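Wardale libraries to drop late fees and lend household items

Wardale's public libraries will stop charging late fees in May and will begin lending household items alongside books, the town council decided after a two-hour meeting.

The change covers both branches, the main library on Pilcombe Street and the smaller one in Hemmin. Anyone with a library card will be able to borrow from the new collection, and cards remain free for people who live or work in the town. Visitors can still buy a temporary card at the front desk.

Late fees in Wardale have been 10 cents a day for most books and a dollar a day for movies. Under the new rules, a book that is not returned will be marked as lost after six weeks and the borrower will be billed for a replacement. The bill is canceled if the book comes back in usable condition. Fees already owed will be wiped from the system on the first day of the new policy.

According to a report given to the council, 801 cards are currently blocked over unpaid fees, and more than half of those belong to people who have not used the library in the past year. The report, written by library director Matilde Ramalho, says the money collected from late fees has fallen every year as more people borrow e-books, which return themselves.

"We spend staff time chasing small amounts," Ramalho told the meeting. "I would like that time back for the desk and for the children's programs."

The household collection will start small. The council set aside $2000 for the first year, most of it for storage bins, labels and repairs. The items themselves will come largely from donations. Ramalho's list includes cake pans, folding chairs, a sewing machine, a carpet cleaner, board games, camping lanterns and outdoor clothing such as rain jackets and sun hats. Electrical items will be checked before they are put on the shelf and again each time they come back.

Loans will run for 7 days, with one renewal if no other borrower has placed a hold. Items must be picked up and returned at the desk, as they will not fit in the book drop. Clothing will be washed between loans, and borrowers are asked not to wash it themselves. 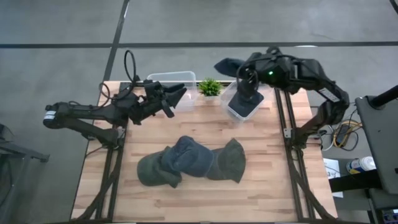

Hats and caps are on the list of things the library will accept.

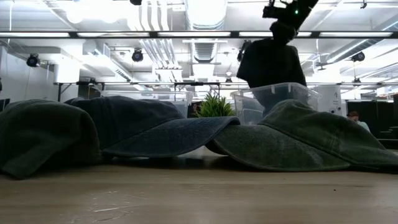

Kavitha Mathew told the council she supports ending the fees but worries that popular new books will be kept for weeks while others wait. She asked that holds be handled differently, with a shorter loan period and a reminder sent two days before the book is due. She also wanted to know whether people who paid their fees in the past year would get anything back.

They will not, Ramalho said, though the shorter loan for books with a waiting list is now part of the plan. Those books will go out for two weeks and cannot be renewed. Reminders will be sent by text or email, and by mail to borrowers who ask for it.

Council member Custódio Guerreiro cast the only vote against the policy. He said he had no objection to the household collection but thought the fees should be kept for movies, which cost more to replace and are more often returned late. A motion to split the two questions failed before the final vote.

Aurora Azevedo, who represents Hemmin on the council, asked that the smaller branch get a fair share of the new items. The Hemmin branch has little storage space – its back room is still full of shelving from the old reading room – and the first items will be kept at Pilcombe Street. Borrowers in Hemmin can order them online or by phone, and the van that already moves books between the branches will bring them over.

The catalog is being updated by Jusness, the company that runs the library's checkout system. Household items will appear under their own heading, with a photo and a list of parts. Borrowers will sign a one-page form the first time they take something out. Children under 16 will need a parent or guardian to sign for them.

Donations will be accepted at the main branch during opening hours. Items should be clean and in working order, with any manuals or spare parts included. The library cannot take mattresses, car seats, helmets, knives or anything that runs on gas. Larger donations, such as furniture, should be arranged by phone first.

The council will review the policy after one year. Ramalho is to report on how many books were lost, how often the household items were borrowed and what was spent on repairs.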